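How to refill a pipette tip box from a bag

Refill bags take less space in the cupboard than new boxes, and our small teaching lab uses them for most of the year. I wrote these steps for the new students, but they may be useful for others also.

What you need
One bag of loose tips
An empty tip box with its lid
Clean gloves
A clear part of the bench, or a mat

Steps
1. Wipe the mat and let it dry. Put on the gloves after this, not before.
2. Open the lid of the box and check the rack. If some holes are cracked, take another rack.
3. Cut the bag at one corner only. A wide opening lets the tips fall everywhere.
4. Take the tips by the wide end and put them in row by row, starting from the back. Do not touch the narrow end.
5. Press each row lightly with a flat finger – all the tips should stand at the same height.
6. Close the lid and write the date on a piece of tape.

A tip which has fallen on the floor goes in the bin. One which stands on the mat should also not go back in the box if you need it sterile.

Shahram Tehrani showed me to keep the colours apart: one colour of box for one size of tip. With 13 boxes to fill on a Saturday, this saves a lot of searching.
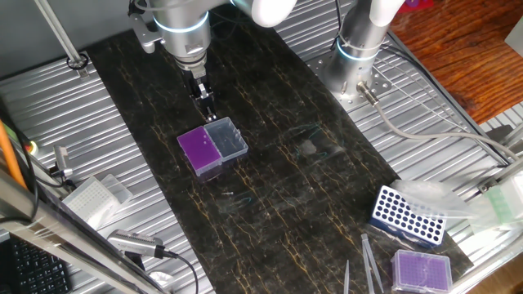
When all the boxes are closed, fold the empty bags flat and put them together in the plastic recycling, if your building accepts them.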